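Maintained by the Skarkamer Household Materials Group. Last revised in January. Please read the section on known gaps before using the records in published work.

# Tulton Household Paper and Card Records

## Summary

The Tulton records document how residents of one town sorted their paper, card and mixed packaging before curbside collection. The set holds 1000 entries written by 60 households over a period of 21 weeks. Each entry covers one item or one bundle of similar items, and states what the item was, where the household placed it, and whether the household was sure of that choice.

The records were gathered to support clearer wording in local collection leaflets. They were not designed to measure total waste, and item weights were not taken.

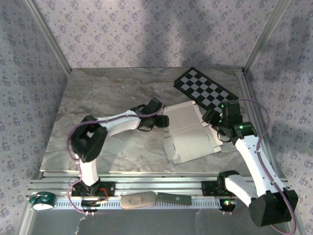
*Flattened cardboard box on a marble-patterned tabletop.*

## Contents

The main table is `entries.csv`. It is encoded in UTF-8, with a comma as the separator and a header row. It has 6 columns:

| Column | Meaning |
|---|---|
| `entry_id` | Unique number for the entry |
| `household` | Code assigned on enrollment |
| `week` | Week of the study, starting at 1 |
| `item_text` | The household's own words, lightly corrected |
| `placed_in` | `paper`, `mixed`, `refuse` or `kept` |
| `sure` | `yes`, `no` or blank |

The value `kept` was added after the first two weeks, when several households reported that they store boxes and gift wrap for later use. Earlier entries were reviewed by Cremilda Amaral and recoded where the wording allowed it. Where it did not, the original value stands.

## Collection method

Households received a paper booklet and a short guide. They were asked to write entries on the evening before collection, in any language they preferred. Booklets were returned by mail and typed by Jelle Hermans and Knut Kröger, each of whom checked the other's work.

Translations into English were prepared by Gianni Gatti. Local words for packaging were difficult to render. The Italian *cartone*, for example, may refer to a shipping box or to a drink carton, and these belong in different bins in Tulton. Unclear cases carry the tag `[term]` at the end of `item_text`.

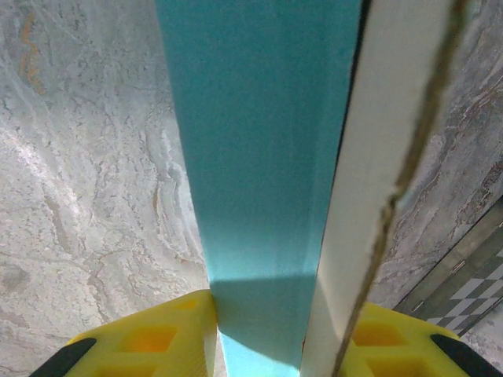

**How should an item made of more than one material be read in the table?**

Such items appear as a single entry under the bin in which the household placed the whole item. If the household took the item apart first, each part has its own entry, and the words "part of" appear in `item_text`.

## Known gaps

- Apartment buildings with shared bins are underrepresented. Enrollment was carried out by street, and the two largest buildings did not reply in time.
- A blank in `sure` does not mean "no". Some households stopped filling in that column partway through the study.
- Newspapers are recorded unevenly — certain households wrote one entry per week, others one per bundle.
- The typed text of week 9 was restored from an older copy. Minor corrections made that week may be missing.

## Privacy

Names and street addresses were removed before release. Household codes follow no geographic order. Free text that mentioned a sender, a pharmacy or a medical product was shortened, and the removed portion is marked `[cut]`.

## Use and citation

The records may be used for teaching and research with credit to the Skarkamer Household Materials Group. Users are asked not to rank households or to present the figures as typical of other towns, where collection rules may differ.

Corrections should be sent to Jörg Albers with the `entry_id` and the proposed change. Accepted corrections are listed in `CHANGES.md`.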